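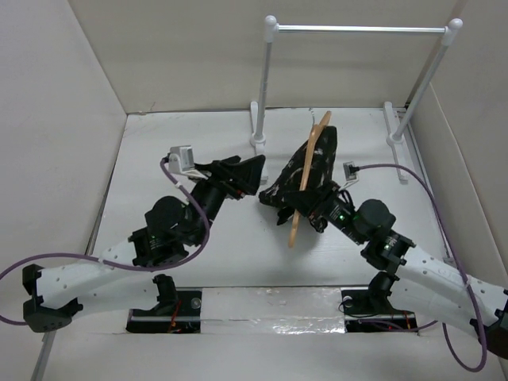

Page last changed: March 2018

I've had the Skornuda folding drying rack up in my back hallway since last spring, and enough people have asked me about it that I figured I should write the thing down properly. Short version: I like it a lot, I'd buy it again, and I'd still complain about the feet.

My apartment doesn't have a dryer. It has a closet where a dryer could go, with the hookup capped off, and a landlord who changes the subject. So everything I wash gets hung up, and I've been through a sad little parade of racks. The last one was a Zaltden tower, the kind with three floors of flip-down wings, and it leaned. Put jeans on one side and you had to put jeans on the other side or the whole business would go over in the night (it did, twice, and the second time it took a lamp with it).

The Skornuda is a plain old gullwing shape, steel with a white coating, and it folds to the thickness of a couple of phone books. Open, it gives you 700 inches of rail if you believe the box, and I do, more or less. I get a full load of regular clothes on it with room for socks. What I don't get is anything long hung at full length. Pants touch the floor if you put them on the outer rails, so they go over two rails, folded at the knee, and then they take an extra day in winter.

Dark stuff is where I've changed my habits the most. I used to hang black clothes any old way and end up with those faded stripes across the thighs from sitting in the window. Now the rack goes in the hallway, out of the sun, and anything black goes inside out. Prints too, especially the splotchy bleached kind – those look great until the black part turns brown and then the whole point of them is gone.

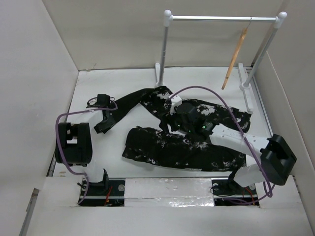
Setting it up and putting it away

Two hands, five seconds, no pinched fingers so far. The wings lock with a little wire strut on each side that drops into a notch, and you can hear it click. The old Zaltden had plastic clips and I broke one in the first month. I will say that the Skornuda struts were stiff as anything when it was new, and I ended up putting a dab of candle wax in the notches, which fixed it.

The feet, though! Four rubber caps, and they come off if you drag the rack even a little. I've found them under the couch, under the radiator, and once in a shoe. I finally bought a bag of replacement caps from Vávra, the hardware place near the streetcar stop, and they fit tighter than the ones it shipped with. They're gray and the originals were white, and I've stopped noticing.

Weight limit is fine for normal people. I had a wet bath mat, two towels and a hoodie on one wing and it bowed some but held. I wouldn't lay a quilt on it. For sweaters I still use the flat mesh thing from Uvach that sits over the tub, because anything knit and heavy gets shoulder bumps on a rail no matter how carefully you drape it. 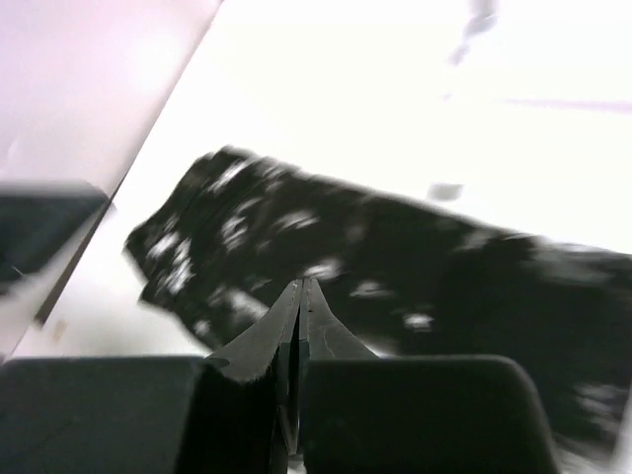
Lint is the other thing I should mention, since the coating is a bit grabby. Fleece leaves fuzz on the rails and then the next load of dark shirts picks it right up. I wipe it down with a damp rag every couple of weeks and that takes care of it. The coating itself has held up well – there's one chip near the hinge where I banged it on the door frame, and a speck of rust started there in April, so I dabbed it with clear nail polish and it hasn't spread.

If you have a real laundry room and a ceiling you're allowed to drill into, get a pulley rack and skip all this. If you're in a rental like me and the thing has to disappear behind a door when company comes, this is the one I'd get. Just buy the extra feet the same day.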